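# About Tondar Hockey School

Tondar is a small hockey school. Skating, shooting, goalie work, and a fair bit of yelling from the bench. We run out of the Engelhardt rink, the one with the blue doors, park round back because the front lot belongs to the curling club.

Started by Vanderleia Bragança, who came to the game late (first pair of skates at 20, hand-me-downs, wrong size) and got hooked anyway. Played defence in the women's league for years, then coached it. First winter of the school was 6 kids and one bucket of pucks. Last season we had 100 registered by January and had to open a second sheet of ice in the mornings.

## What we do

Learn-to-skate for little ones. Power skating. Defence clinics, Vanderleia's favourite, bring water. Goalie sessions are kept small, six to a group, so everyone sees enough rubber. Adult beginners too, late ice, 9:45 pm start, nobody judges your crossovers.

Also a spring travel team, the Zetico Cup squad. Tryouts are posted on the board in the lobby first and on here when someone gets a minute. Check the board.

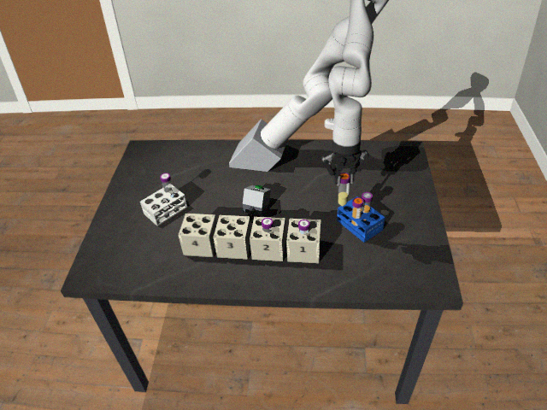 Our coaches all played somewhere. Some junior, some university, a couple just beer league but very good with eight-year-olds, and that counts for plenty on a cold morning. Everyone has first aid and a current police check. Ask at the desk if you want to see the paperwork, its in the green binder.

## How we coach

Lots of touches, not much standing in line. Edges first, then hands. We don't do systems with the under-nines. Body contact gets taught properly before anyone is alowed to try it in a game. Ice time is shared evenly in the spring season until the playoff round, and yes that includes the coach's own kids.

Parents: stands, please. Not the bench, not the tunnel. Coffee is by the skate sharpener.

## Gear and fees

Full gear for every session, neck guard included. Short on something? We have a loaner room, helmets and shin pads mostly, left-handed sticks hard to come by. Clinics are $200 for the block, siblings get a break on the second spot. If money's tight talk to Vanderleia, she'll sort it quietly.

## Find us

Engelhardt rink, Prodport. Desk is open from 4 pm when there's ice booked. Phone's better than email during the season, leave a message and say which group your kid is in.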